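Filed under: Slow Living, Opinion

In Defense of Doing One Thing Badly

My phone informs me that I have meditated for 38 days in a row. It's very proud of me. On most of those days I was also waiting for toast.

The app is called Skekeo, and it hands out a badge at 100 days. I want that badge more than I have wanted some jobs. I have sat cross-legged at 11:52 at night, breathing like a man being chased, so that a cartoon pebble would not be disappointed in me.

I used to think my trouble was a lack of calm. Now I suspect I own too much equipment for it. There's the cushion, the Mornader journal with its 700 numbered prompts, and a candle that smells like a lawyer's cabin. Prompt 12 asks what I am holding on to. The receipt, mostly.

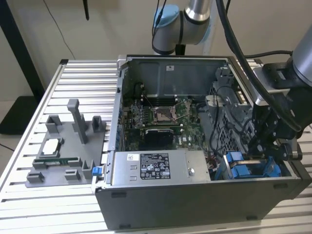
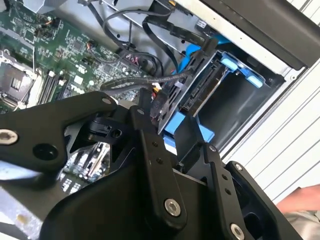 Last March I lost my charger on a trip to Raltside and spent a whole afternoon on a bench by the water with a dead phone. I was bored for an hour. Then I was bored in a more interested way. I watched a dog fail to understand a duck. No streak was extended, and I slept like a sack of flour.

So I'm proposing less effort. Skip the breathing if you don't feel like it. Sit somewhere and be mediocre at it. I'll start as soon as I get my badge.

Comments (3)

benchwarmer_jo: I made it to 1000 days and the pebble just gets a hat.

Tildy: My candle is the same one. Cabin, yes. Lawyer, definitely.

oldporchlight: The duck knew what it was doing.

Contact | Copyright | Back to top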